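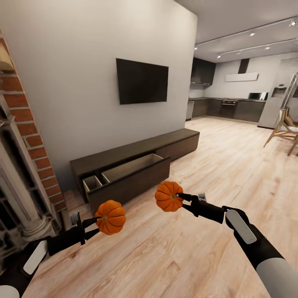

One parent in the spring trial wrote that her daughter had stopped asking for help after the first evening and was making up songs about the bus, and could the app please have a volume limit.

The volume limit is in. It is one of the changes in Kura 2, the new version of the music app for children ages four to nine, released this month by Zuson for tablets and phones.

Home Apps For Parents For Schools Newsroom Help

PLELTMONT, October – Zuson today released Kura 2, an app that lets young children build their own songs from recorded sounds, play them back, and change them as often as they like. The new version has a larger sound library, a recording tool for the child's own voice, and a set of short lessons on beat, pitch, and loudness.

Children start with an open strip across the screen. They drag sounds onto it from left to right, and the app plays them in order. Sounds can be stacked so that two or more play together, stretched to last longer, or moved up and down to change the pitch. There is no score and no timer. A song can be as short as one sound.

The library in Kura 2 holds 1043 sounds. They include piano, drums, strings, and hand bells, along with everyday noises such as a zipper, a kettle, a gate, and feet on gravel. All of them were recorded for the app by Stougaard, the Pleltmont sound studio that also worked on the first version. Each sound has a picture and a spoken name, so children who do not read yet can find what they want.

The new lessons are optional and can be reached from the main menu. There are 110 of them, and most take under three minutes. Each one asks the child to listen to something and then make something with it. In an early lesson the child hears a slow drum and is asked to put clapping on top of it. In a later one the child hears a short tune with a gap and chooses what goes in the gap. Any choice is accepted, and the app plays the result.

The voice recorder was the feature families asked for most. A child can tap the microphone, record up to ten seconds, and use the recording like any other sound. Recordings stay on the device. They are not sent to Zuson, and they can be deleted one at a time or all together from the parent page.

A total of 2419 families took part in the spring trial of the new version. Their comments led to several changes before release. The pitch controls were made larger. The delete button was moved away from the play button. A song that is closed by accident is now saved and opens again in the same place. Some families also asked for printed sheet music, but that is not part of this release.
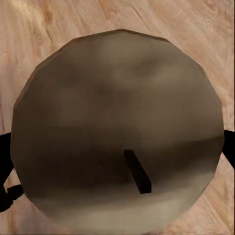

The parent page has been rebuilt as well. It opens with a code and holds the volume limit, the microphone setting, the list of saved songs, and a daily time setting that can be left off. When the daily time is reached, Kura finishes playing whatever song is open, saves it, and closes. Parents can set up separate songbooks for brothers and sisters on the same device.

Kura 2 has no advertising and no purchases inside the app. An internet connection is needed to download it and to get updates. After that it works offline, including all of the lessons.

A classroom edition will follow. It has the same sounds and lessons, plus a shared strip that a group can work on together from one tablet or a wall screen. Teachers can pick which sounds appear, for example only drums and bells, and can save a finished song as an audio file. Schools that already have a license for the first classroom edition will receive the new one as a free update.

Songs made in the first version of Kura will open in the new one. A few of the old sounds have been recorded again and may play slightly differently. Families who prefer the old recordings can turn them back on in settings, under Sounds, then Older Sounds.

AVAILABILITY

Kura 2 is available now as a single purchase. Owners of the first version can update at no charge. The spoken names and lessons are in English, with Spanish planned for a later update. The app needs roughly 2 gigabytes of free space, most of it for the sound library. On devices with less room, the lessons can be left out during setup and added later.

Reviewers and teachers can request a review code from the Zuson press desk through the form on the newsroom page. Screenshots, the app icon, and a short sample of the sound library are available from the same page.

ABOUT ZUSON

Zuson makes apps for young children and their families. The company is based in Pleltmont. Its other apps cover drawing, telling time, and first words.

ABOUT STOUGAARD

Stougaard is a recording studio in Pleltmont. It records music, speech, and sound effects for apps, radio, and museums.

Share 14 shares 3 comments

Contact | Privacy | Terms | © Zuson. All rights reserved. | Back to top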